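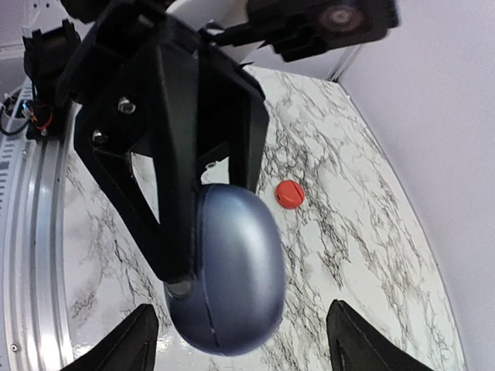
Re: [pledton-gardeners] Tomatoes splitting again, help!

Hi everyone, and hello to the new folks who joined after the plant swap (so many of you, what a treat!).

Chih-ming Hung wrote:
> My big slicers were perfect on Tuesday and by the next evening
> half of them had cracks all the way around the shoulders. I water
> every day, a little bit, usually after supper. Is it a disease?
> Should I pull the plants? They are the Karurov ones from the swap,
> in the bed by the garage. The cherries next to them are fine.

Chih-ming, please don't pull anything! I gave you those seedlings and I would feel terrible. Those rings around the shoulders are plain old growth cracks, and we had that big storm come through after all those dry days, so the fruit took up water faster than the skin could stretch. Mine did the same thing, and so did my sister's over in Hsueh, and she is a much more careful gardener than I will ever be.

What I'd change is the watering. A little sip every evening mostly wets the top inch, and the roots stay up there waiting for it. Try a long, slow soak every 4 days or so (early, before work if you can stand it) and stick your finger in the soil before you do it. If it's still damp down past the second knuckle, go back inside and have your coffee. Then mulch! I used straw this year, a good thick layer, kept a few inches back from the stems, and I wish I'd put it down in June instead of waiting until July like I always do.

The other thing is to pick sooner. Once they start to blush at the bottom you can bring them in and let them finish on the counter, out of the sun. My husband swears he can taste the difference and I have never once caught him leaving one on the plate. The ones that have already cracked are good to eat if you get to them that day and cut around the split. If one smells sour or has fuzz in it, off to the compost.

As for Karurov, it's a lovely tomato but it does have thin skin, I can't pretend otherwise. I grew 11 plants of it last year and lost a fair number the same way. If you want something sturdier next season I have saved seed from Pamolora, a smaller red one that sat through the same storm without a mark on it. Not quite as sweet, but it makes a very nice sauce. I'll put some in an envelope for you, and for anybody else who asks before I forget where I put the jar.

Oh, and whoever left the blue watering can on my porch, thank you, but it isn't mine!

Happy picking,
Your neighbor with the crooked bean poles

3 replies | 11 likes | Share this message
Pledton Gardeners mailing list | Contact the list owner | Back to top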